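살림 정보 > 정리·수납 > 작업대와 다용도 테이블

다용도 테이블 상판 관리와 소품 분류 기준

2020년 6월 1일 월요일 | 글 타미네 사파비

상판은 목재, 다리는 금속인 테이블은 식사, 아이 놀이, 간단한 수리를 한자리에서 처리하는 집에서 많이 쓴다. 용도가 겹치는 만큼 상판 손상도 여러 방식으로 나타난다. 이 글에서는 상판 청소, 흠집 보수, 다리 체결부 점검, 상판 위 소품의 분류, 골판지 상자의 재활용 순서로 정리한다. 도장 상태를 모르는 중고 테이블은 상판 밑면의 눈에 띄지 않는 곳에서 세제와 오일을 먼저 시험한다.

1. 상판 청소

마른 먼지를 먼저 제거한다. 모래나 과자 부스러기가 남은 상태에서 젖은 행주를 쓰면 결을 가로지르는 미세 흠집이 생긴다. 부드러운 솔로 나뭇결 방향을 따라 쓸어 내고, 물기를 꼭 짠 극세사 천으로 한 번 닦은 뒤 마른 천으로 마무리한다.

중성세제는 미지근한 물 1리터에 2밀리리터면 충분하다. 농도를 높여도 세정력은 크게 달라지지 않고 잔류막만 두꺼워진다. 잔류막이 생긴 상판은 손바닥으로 밀었을 때 뻑뻑하며, 빛을 비스듬히 받으면 얼룩무늬가 드러난다. 이때는 맹물로 두 번 닦아 낸다. 식초, 베이킹소다, 멜라민 스펀지는 도장면에 쓰지 않는다.

적갈색 계열 상판은 밝은색 상판보다 흰 얼룩이 잘 보인다. 종이 부스러기, 지우개 가루, 마른 풀 조각이 대표적이다. 손톱으로 긁지 말고 플라스틱 카드의 모서리를 눕혀 밀어낸다. 떨어지지 않으면 젖은 천을 1분간 올려 두었다가 다시 시도한다.

2. 흠집 보수

얕은 흠집은 왁스 크레용으로 메운다. 상판보다 한 단계 어두운색을 고르면 경계가 덜 드러난다. 도장막까지만 손상된 경우 400번 사포를 나뭇결 방향으로 가볍게 두세 번 지나간 뒤 같은 광도의 마감재를 얇게 바른다. 나무층이 드러난 흠집에는 메꿈재가 먼저 필요하다. 사포질 후 분진을 닦지 않고 마감재를 올리면 표면이 거칠어진다.

마감재 도포 후 12시간 동안은 물건을 올리지 않는다. 손가락에 묻어나지 않아도 내부 경화는 끝나지 않은 상태이며, 바닥이 무거운 캔이나 화분을 올리면 둥근 자국이 남는다. 장마철인 7월에는 건조 시간을 두 배로 잡는다.

3. 다리와 체결부

흔들림의 원인은 대부분 상판과 다리 사이의 나사에 있다. 테이블을 뒤집어 나사를 모두 반 바퀴 풀고, 대각선 순서로 조금씩 다시 조인다. 한쪽부터 끝까지 조이면 다리가 틀어진 채 고정된다. 나사 구멍이 헐거워졌으면 목공용 접착제를 묻힌 이쑤시개를 채우고, 굳은 뒤 튀어나온 부분을 잘라 낸다. 전동 드라이버는 마지막 조임에 쓰지 않는다. 어두운색 금속 다리의 긁힌 부위는 녹이 번지기 전에 같은 색 금속용 보수 펜으로 덮는다.

4. 상판 위 소품 분류

테이블에 흩어진 물건을 한 상자에 쓸어 담으면 다음 날 다시 같은 상태가 된다. 분류는 용도보다 재질을 기준으로 하는 편이 빠르다. 세척 방법이 재질에 따라 갈리기 때문이다.

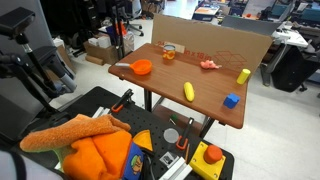 분류 전의 상판. 라벨을 두른 캔, 주황색 플라스틱 냄비, 분홍색 봉제 인형, 장난감 옥수수 등이 섞여 있다.

금속 캔: 젖은 상판에 세워 두지 않는다. 밑면 테두리에 물이 고이면 고리 모양의 녹 자국이 목재에 옮는다. 종이 라벨이 있는 캔은 물에 담그지 말고 뚜껑과 밑면만 닦는다. 이미 생긴 녹 자국은 도장면 위에 있을 때만 닦이며, 나무에 스며든 것은 샌딩으로 제거한다.

플라스틱 소꿉: 중성세제 푼 물에 담갔다가 헹군다. 손잡이 이음매에 물이 남기 쉬우므로 손잡이를 아래로 두고 말린다. 표면에 요철이 많은 장난감 채소는 칫솔로 홈을 따라 문지른다. 식기세척기는 제품에 사용 가능 표시가 있을 때만 쓴다.

봉제 인형: 세탁 표시를 확인하고 세탁망에 넣어 약하게 돌린다. 건조기 온도는 60도를 넘기지 않되, 표시에 더 낮은 온도가 적혀 있으면 그쪽을 따른다. 속까지 마르기 전에 뚜껑 있는 상자에 넣으면 냄새가 밴다.

블록과 원통형 소품: 구르는 물건은 가장자리에서 먼저 치운다. 원통은 세워서, 정육면체는 눕혀서 얕은 트레이에 담는다. 서랍에 넣을 경우 논슬립 매트를 깐다.

수건과 천 파우치: 장난감과 같은 바구니에 넣지 않는다. 테리 직물은 고리에 부스러기가 걸리므로 세탁 전에 밖에서 턴다. 무늬가 인쇄된 파우치는 뒤집어서 세탁하고 인쇄면에 다리미를 대지 않는다.

5. 골판지의 재활용

크기가 인쇄된 이사용 상자는 펼쳐서 테이블 뒤에 세우면 가림판이 된다. 벽에 물감이나 접착제가 튀는 것을 막는 데 적합하다. 골의 방향이 세로가 되도록 세워야 휘지 않는다. 하단은 10센티미터 정도 접어 바닥에 테이프로 고정한다. 젖은 골판지는 강도가 회복되지 않으므로 교체한다.

가림판 근처에서 글루건이나 인두를 사용할 때는 골판지를 치운다. 스프레이 도료는 실외에서 작업한다.

6. 점검 주기

상판 마른 청소: 매일
물걸레 청소: 주 1회
다리 나사 점검: 6개월마다, 이사 직후에는 즉시
봉제 소품 세탁: 월 1회
가림판 교체: 물에 젖었거나 접힌 선이 찢어졌을 때

오일 마감 상판은 위의 세제 농도를 절반으로 줄이고, 표면에 떨어뜨린 물방울이 맺히지 않고 스며들면 오일을 다시 바른다. 오일을 닦은 천은 뭉쳐 두면 자연 발화할 수 있다. 물에 충분히 적셔 밀폐 가능한 금속 용기에 넣은 뒤 지역 기준에 따라 버린다.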